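Got the Odance aluminum case in August, size 14. Been using it for travel stuff and whatever else ends up in the bag. Quick notes while I have a minute.

Paid 56 with shipping from Flisside. Fair for the size I think. Silver finish shows fingerprints, wipes off fine. Lid folds back far enough that it's out of the way when you pack, handle is curved metal and dosn't dig into my hand. My old Kan case had a flat plastic one, hated it.
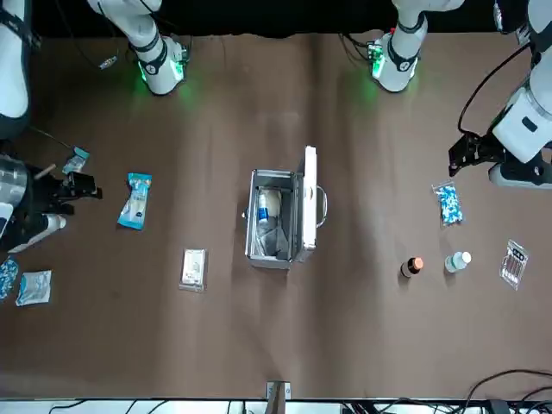

## Packing it

Bottle goes at the top, soft stuff in plastic wrap underneath. Blue-and-white packets last, flat on top of everything. No dividers inside, so things slide if it's half full. Stuff a towel in. Latches a bit stiff the first week, better now.

## Gripes

- no shoulder strap
- corners scratch a painted shelf, ask me how I know
- the lining smells for a few days, air it out frist

Would buy again. 4 out of 5.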